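Support > Tickets > Heating > Boiler keeps locking out

Ticket 222, opened 20/10/2022

Hi again, me with the Gilel boiler! It's still locking out every morning, and the reset button only buys me 20 minutes or so before the red light's back.

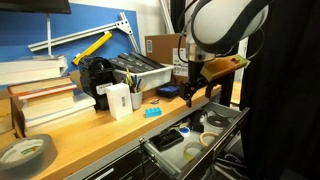
Photo: Hrubý

So far I've bled all the radiators (messy, sorry carpet), topped the pressure up to the green bit and turned the Dedeck thermostat off and on more times than I'd like to admit. No change.

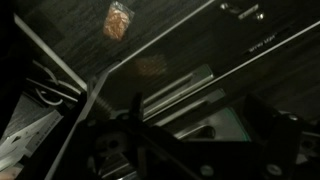 The fitter came in April and swapped the pump, and it ran like a dream right through to last week. Could a new pump go that quickly? It doesn't sound rough, just a sort of gurgle when it starts up.
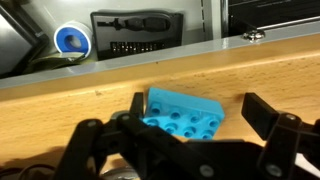 Update: rang Sestuteck, who say it might be the condensate pipe (the plastic one going outside). I've poured warm water down it and it's been on for two hours now, which is a record!

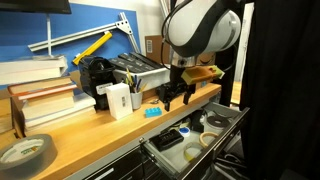

Locked out again at teatime. Please can you send someone, any morning suits me, and tell them to ring the side bell.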